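Skunstead Soft Goods > Working Here > Robot FAQ

Questions I keep getting about the robots

I run the cutting and sewing floor at Skunstead, and ever since the Prondel cell went in I've been answering the same things at the coffee machine (and in the parking lot, and once at the dentist!). So I wrote them down.

Is anybody losing their job?
No. Five people moved off the loading table when the cell started in September. Two went to sewing, two to finishing, and one now looks after the cell full time and says her shoulders have never been happier.

What does the robot do all day?
It feeds cut panels to the sewing line. We need 585 panels on a normal shift, and it got through 400 of them last week on its best day. The rest we still load by hand, so please don't put your gloves away yet.

Why is someone over there with a hand-held gripper?
They're teaching. You pick up panels your own way with the hand-held tool, and the recordings go to Prondel for training. Our way of handling fur took years to learn, so I wanted our own people doing it. You get your regular rate, and it's voluntary.

Why does fur get its own sessions?
Fur is fussy! The tan one has a short, dense pile that all lies in one direction, and a panel turned the wrong way shows up the second it's sewn next to a good one. We use the dark fuzzy pads for it, one on each finger, and work over the white surface. 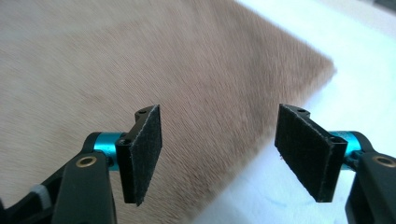 Can I try it?
Please do! Put your name on the sheet outside the Unley room. Sessions are short and you can stop whenever you want.

Who do I tell if something feels off?
Me, any time, or call extension 539.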